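Let the kids stay in the simulator longer

I help out with the after-school robotics club at Kukthorpe, and every August I get the same email from at least one parent. When do they get to touch a real robot? I used to apologize and promise it would be soon. I don't anymore, and I think clubs that rush to the hardware are making a mistake.

We had 80 practice runs on the schedule last season before anyone opened a toolbox, all of them on screen. Some of the kids grumbled (loudly!) and then got completely hooked. The task they loved most was the control panel, where you bring the gripper in over a blue board full of indicators and switches and have to work out what the thing wants from you.

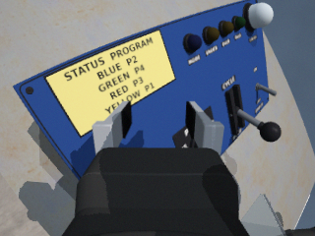

What the panel teaches

Reading, for a start. There's a big STATUS PROGRAM placard right on it, pairing colors with codes — blue is P2, green is P4 — and I can't tell you how many kids go straight for the lever marked CYCLE without giving it a glance. On a real arm that's a bent finger and a long wait for parts. On screen you hit reset and try again, a bit redder in the face.

Jordan Hebden, who coaches the Urrutia team, thinks I'm raising a bunch of gamers. Fair enough, a simulated knob has no grease on it, and I'd hate for anyone to leave our club without stripping a screw. But our one real arm has a line of kids behind it, and the ones at the back mostly learn how to wait. I'd much rather they were all driving, badly, at the same time.

So yes, your kid will get to the hardware. Ask me again after run 80.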